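3 Beschaffung und Budgetplanung eines Erfassungsplatzes

Dieser Abschnitt richtet sich an Personen, die einen Erfassungsplatz mit zwei Handgreifern planen und die Bestellung vorbereiten. Der Aufbau selbst ist in Abschnitt 4 beschrieben. Stand: Donnerstag, 1. Januar 2026.

3.1 Bedarf festlegen

1. Tragen Sie in das Planungsblatt ein, welche Aufgaben am Platz ausgeführt werden sollen. Für weiche Gegenstände wie Textilien und Kopfbedeckungen ist eine eigene Zeile vorgesehen.
2. Legen Sie fest, ob mit einer oder mit zwei Händen gearbeitet wird. Das Paket Kerik enthält 2 Handgreifer und ist für beidhändiges Arbeiten ausgelegt.
3. Bestimmen Sie die Zahl der Schichten pro Woche. Ab 15 Schichten ist ein zweiter Satz Fingerbacken einzuplanen.
4. Lassen Sie das ausgefüllte Blatt von der Person prüfen, die später am Platz arbeitet.

Hinweis: Mengen für Verschleißteile werden im Planungsblatt pro Platz eingetragen, auch wenn mehrere Plätze im selben Raum stehen.

3.2 Fläche und Umgebung

1. Messen Sie die verfügbare Bodenfläche einschließlich der Laufwege. Die Tischfläche allein genügt für die Planung nicht, weil Gestell, Stative und Schienen zusätzlichen Raum brauchen.
2. Prüfen Sie, ob Fenster oder Leuchten auf die Tischfläche blenden. Falls ja, nehmen Sie seitliche Vorhänge in die Bestellung auf.
3. Planen Sie die Kabelwege, bevor Sie Kabellängen bestellen. Verlängerungen werden von Cloncombe nicht nachgeliefert.

Vorsicht: Kabel auf dem Boden sind eine Stolpergefahr. Sehen Sie Kabelbrücken oder Klebeband im Budget vor und führen Sie keine Leitung quer durch den Laufweg.

3.3 Kostenpositionen

Erfassen Sie die folgenden Positionen getrennt. In Sammelpositionen gehen vor allem die Kleinteile unter.

Handgreifer mit Montageplatten
Tisch mit Befestigung
Gestell, Schienen und Stative
Kabel und Bodenmarkierung
Rechner und Speicher
Halter und Ständer für die Gegenstände
Ersatzteile und Schulung

Der Posten für Halter und Ständer wird häufig vergessen. Für den Pilotplatz in Istow hat Nuria Adugna dafür 40 Euro angesetzt — ausreichend für einfache Ausführungen, nicht aber für Sonderanfertigungen.

Für den lokalen Speicher gilt bei Paket Kerik ein Mindestwert von 768 GB. Wenn die Aufnahmen nicht wöchentlich ausgelagert werden, ist mehr einzuplanen.

3.4 Gegenstände für die Abnahme

1. Wählen Sie einen weichen und einen starren Gegenstand aus dem späteren Einsatz.
2. Bestellen Sie jeden Gegenstand doppelt. Abgenutzte Stücke werden bei der Abnahme nicht verwendet.
3. Prüfen Sie, ob der Gegenstand auf einem Ständer liegen muss, und ergänzen Sie diesen in der Bestellung.

Arbeiten mit einer Schirmmütze und zwei Handgreifern:

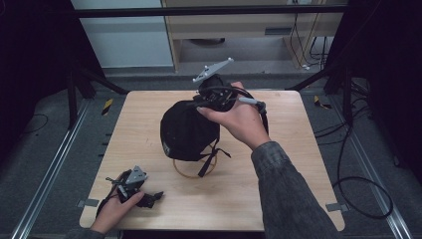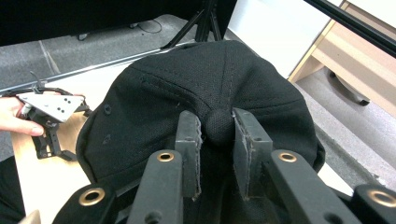
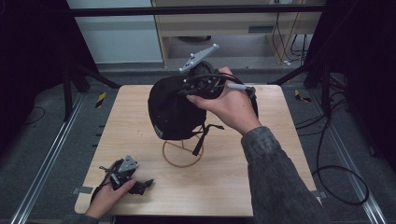 3.5 Angebot und Bestellung

1. Holen Sie das Angebot mit dem vollständigen Planungsblatt ein. Unvollständige Blätter gehen zurück.
2. Vergleichen Sie die Positionen des Angebots mit Ihrer Liste aus 3.3. Fehlt eine Position, fordern Sie eine Ergänzung an, bevor Sie bestellen.
3. Klären Sie, ob der Wartungsvertrag Berhe enthalten ist. Er umfasst Fingerbacken und Kabel, jedoch keine Montageplatten.
4. Senden Sie die Bestellung an Stanisława Duda, Auftragsannahme Cloncombe.

Hinweis: Bestellungen für einen Aufbau im Juli müssen wegen der Betriebsferien früher eingehen. Den Annahmeschluss nennt die Auftragsannahme auf Anfrage.

Bewahren Sie das Planungsblatt bis zur Abnahme auf. Es wird in Abschnitt 4.1 zum Abgleich der Lieferung benötigt.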